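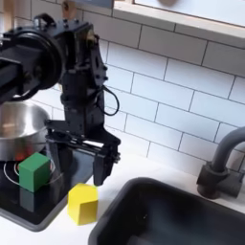
Friday, save file work on Zolby League

Continued with the season mode. The problem from January is still open: after a full season the batting averages of some players are wrong by one or two points. Ekaette Nwachukwu thinks it is rounding. I thought so too, but now I am less sure.

What I did in the morning: simulated 5 seasons with the same seed and compared the totals after every game. The numbers agree until game 41. Then one team, Wemcombe, has 117 hits in the team table and 116 if I add up the players one by one. So a hit is lost somewhere between the game and the save. 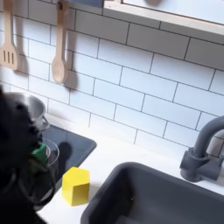 I looked at the trade screen next. In game 41 a created player called Asa was traded in the middle of the week, and his record is copied before the last box score is written. The hit stays with the old copy — it is never added to the new one. I moved the copy to after the box score and ran the same seed again. Now the two tables agree up to the end of the season.

Still to do:
Try trades on the last day of the season.
Check the pitchers, they use a different table.
Ask Ekaette if the limit of 400 saved players counts retired ones. The menu says yes, the code says no.

Old save files will keep the wrong totals. I did not write a repair for them yet, and I would like to discuss it before I start.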